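# Can a Robot Tidy Your Bedroom Yet?

*By Anas Erraji, for young readers*

Imagine that you come home from school and your bed is made, your socks are in the drawer and every hair tie is back in its place. You did none of it. A machine did it while you were in class. Would you like that? I asked the children in my reading group and nearly all of them shouted yes. One girl said no, she prefers that no one touches her things, and I understand her very well.

So, can we have such a machine now? The short answer is: for a few chores yes, for most chores not yet.

## What machines already do at home

You probably have some helpers in your home that you do not call robots. The washing machine fills itself with water, turns the clothes and stops when the time is finished. The dishwasher is the same kind of helper. Some families also have a flat round vacuum that drives over the floor and goes home to its charger.

But look at what is left for you. Somebody must carry the clothes to the washing machine. Somebody must take the plates out and put them in the cupboard. The vacuum cannot pick up your pyjamas from the floor - it only pushes them, or eats the string and gets stuck. All the work that needs a hand is still our work.

## Why a hand is so clever

Try this. Close your eyes, put one hand in your school bag and find a pencil. Easy! Your fingers felt something long and thin, and they knew it was not the ruler. They held it strongly enough that it did not fall, and softly enough that it did not break.

Many robots have only two fingers, and these open and close like kitchen tongs. This simple hand is called a gripper. With a gripper you can lift a box or a cup quite well. Soft and small things are more difficult.

Think about a bracelet of beads on elastic. Every time you put it down it makes a new shape. It can be a circle, or a long loop, or it can lie on top of another bracelet so you hardly know where one ends and the other begins. If you pull one, the second may come too. A scrunchie is also a problem, for it is all folds, and a robot has to decide where to pinch it. A hair bow has soft wings but a hard clip in the middle. Which part would you hold?

You did not need to think long about this question. A robot has to work it out from what its cameras see, and if the colour of the light changes, or the bed cover has a pattern, it can make a mistake.

## How does a robot learn it?

One way is to write rules. "Go down, close the fingers, go up." In a factory this works nicely, as each part comes to the same spot in the same position. In my invented factory of Fineck, let us say, a robot arm could move 2640 jars in a day and every jar would stand exactly where the last one stood. Your bedroom is different each evening.

The other way is to learn from people. A person takes a gripper in the hand, with a camera on it, and does the chore with those two fingers. The camera records what happens. Later a computer studies many such recordings and looks for what they have in common, like you learn to tie your shoes by watching somebody's hands again and again. It is slow work, and one time is never enough.

You can try how it feels to have a robot's hand. Take kitchen tongs and put five hair ties in a bowl, then move them to a plate. Use only the tongs! My neighbour's son did it 13 times before he stopped laughing. 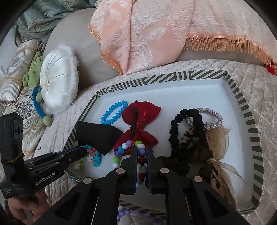
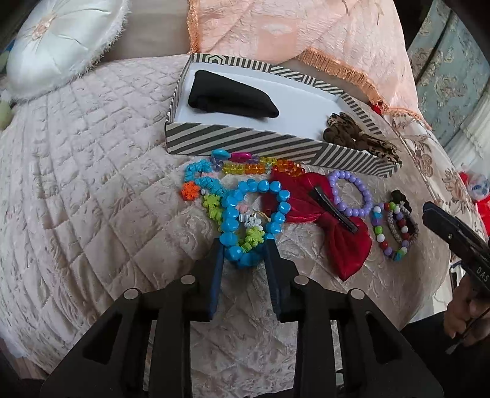
*Bracelets, scrunchies and a red bow, with hand-held grippers at work on the bed.*

## So when will it come?

I do not know the year, and I would be careful with anybody who tells you one. Some robots can already fold a towel or pick up a toy when the room is not too messy and nobody is in a hurry. To do it in every home, with every kind of toy and towel, is a much bigger job.

Until then, your own two hands are needed. Please put the beads back in the tray before bedtime, so that they are not under somebody's foot in the morning.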